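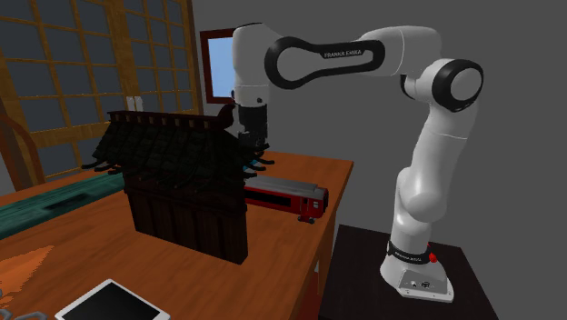
Yufang Ye asked last month why the oil she put on her dining table was still tacky after two days. Most tacky finishes come from excess oil left on the surface. Wipe with a cloth dampened with mineral spirits, then let the table cure.

Care > Finishes > Table Oil FAQ

Last updated: May

How many coats does bare wood need?
Two. Sand to 200 grit before the first coat and do not go finer, or the oil will not penetrate.

What is the difference between Pakska 1204 and Pakska 2159?
1204 is a penetrating oil. 2159 is the same oil with added wax and should be used only as the last coat.

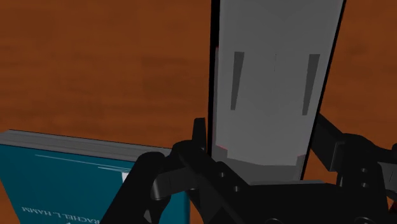

Do not apply 1204 over 2159. The wax blocks absorption and must be sanded off first.

How long before the table can be used?
Light use after 24 hours. Full cure takes 9 days at room temperature. Keep water and hot dishes off until then.

How do I dispose of rags?
Lay them flat outdoors until stiff. Oily rags left in a pile can catch fire.

Comments

Merkallow: Does the cure time change in a cold garage?

Cindent: Yes, mine took twice as long. Bring it indoors if you can.

Wei: Is 2159 okay on a cutting board?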